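Luuk De Bruijn
August 8, 2022

Thread on moving out of a rental and getting the deposit back. I've rented in four cities and did this again last month, so this is what worked for me and what didn't. US-centered, check your own state.

1/ Find your lease before you do anything else. Look for the notice period, the cleaning clause and the address where notice has to be sent. Mine said written notice to the management office. A text to the building manager did not count.

2/ My deposit was $2925. The first offer I got back was that minus $300 for "general cleaning." No receipt, no list of what was cleaned.

3/ In a lot of states the landlord has to send an itemized list of deductions within a set number of days. Search your state name plus "security deposit itemized." Read the actual statute. It's usually one page and easier to follow than the blog posts about it.

4/ Normal wear is not damage. Faded paint, small nail holes, carpet worn flat in the hallway. A burn in the carpet is damage. A door with a hole in it is damage. There's a gray area in the middle and that's where most of the arguing happens.

5/ If you still have the move-in checklist, get it out now. If you never filled one in, look through your old photos from the first week. I found a chipped windowsill in the background of a photo of my bike. That chip was on their list.

6/ Ask for a walkthrough before your last day, while you can still fix things. Some states give you a right to one. Bring the checklist and write down what they say as they say it.

7/ Order of work: ceiling fans, shelves, walls, windows, kitchen, bathroom, floors. Floors go last. I did them first in the Farwood apartment and had to do them all over again.

8/ On hard floors, sweep before you mop. Corners and the strip along the baseboard need a small broom. Go easy on stone. Vinegar can etch marble and a lot of the general sprays are too acidic for it. Plain water and a cleaner labeled for stone. 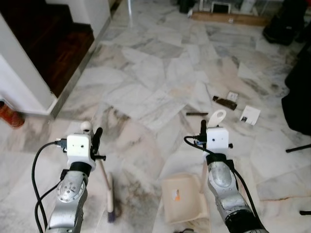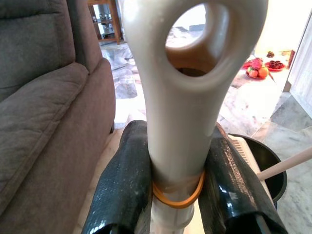
Hand broom on the marble in the first one, rubber band around the handle in the second.

9/ Oven takes longer than you think. Leave it a full evening. Same for the freezer if it needs defrosting, and put towels down.

10/ Take dated photos of every room when it's empty, plus inside the oven, the fridge and every closet. Email them to yourself and to the landlord the same day. Keys too: photograph them and get a signed note saying how many you handed over.

11/ Give your forwarding address in writing. In some states the clock doesn't start until they have it.

12/ Back to my $300. I sent one letter, certified mail. It quoted the statute, asked for receipts and gave a date to reply by. No threats, no adjectives. The full amount came 3 weeks later.

Replying to Behrouz Mahmoudi: yes, small claims would have been the next step. I had the form filled out. Filing fees vary by county and you generally don't need a lawyer.

One more, several people asked. Cancel the renter's insurance after the keys are handed over, and take the final meter readings yourself on the way out. My electric bill ran for 12 extra days on the old place and I had to call twice to get it corrected.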